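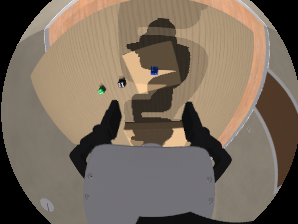
The table, with the square board on it.

Search this diary Search Go

Sunday, still in my robe at 11 and not sorry about it. Sernenthorpe has had rain all November and the yard is basically soup, so I've given up on the garlic until it dries out. (Kumudini got hers in weeks ago. She has mentioned this more than once.)

Yesterday was the choir thing at Mridha and oh, I'm so glad I went! I almost didn't. I had my coat on and off twice. We sang for up to 70 people, which for us is a crowd, and the altos came in early on the second piece, me included, and Selvaraj just kept conducting as if it was written that way. My knees were knocking the whole time. Then there was soup and that dense brown bread, and I talked to a woman about hip surgery for so long that I missed the raffle.

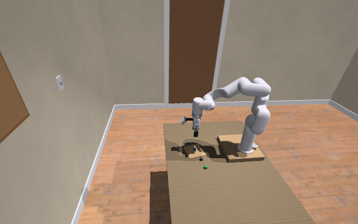

Image credit: K. Akanda

I turn 65 in the spring and I've been thinking I should learn to read music properly instead of following whoever is standing next to me. Selvaraj Bhattacharjee says he can lend me a workbook, one he used with kids, with big notes and stickers in it. Fine by me, I like stickers.

Other news. The jigsaw is stuck. It's 1,000 pieces and I swear most of them are sky. I did the barn and the ducks in two evenings and now I just sit there with my tea getting cold, trying one blue piece after another. Might put it back in the box. Might not!

Called my sister, who is still mad about the sofa. Called the pharmacy too, and they're closed, obviously. Need to try them first thing tomorrow and also return the Cluner library book, which is overdue and wasn't even good. I skipped from the wedding to the last chapter and didn't feel I'd lost anything.

Leftover soup for lunch. Kumudini sent me home with a whole jar of it and I still have her lid from last time, so I've put both by the front door where I'll trip over them.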